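4.2 Recording a place-on-tray trial

Before you begin, finish the hand calibration in section 3. The Reramik policy was trained with the tray in the middle of the table, so a shifted tray will lower your success score.

1. Put the round tray at the center of the table, between the two arms.

2. Check that the tray is empty and that no cable lies on the table top.

3. Load the checkpoint from step 2000. Do not use the one from step 1175 — it was kept only for the comparison in the Lillness report.

4. Set the trial count to 22 for each object.

5. Bring both arms to the ready pose and open the hands.

6. Give the puzzle cube to the right hand. Wait until the grip value is stable, then press Start.

Note: Scramble the cube before the first trial. Su-bin Joo found in October that the vision model gives weaker results on a solved cube, and we have not yet corrected this.

CAUTION: Keep your own hands away from the table after you press Start. The left hand can move even when it holds no object.

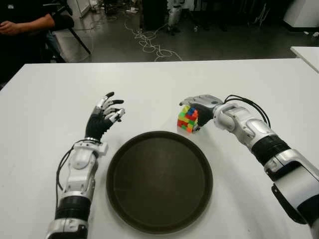
Figure 4. Right hand holding the cube near the tray rim, left hand open.

7. When the trial ends, mark it as success only if the cube rests fully inside the rim. A cube leaning on the rim is a failure.

8. Save the log before you reset the arms. The reset clears the grip values.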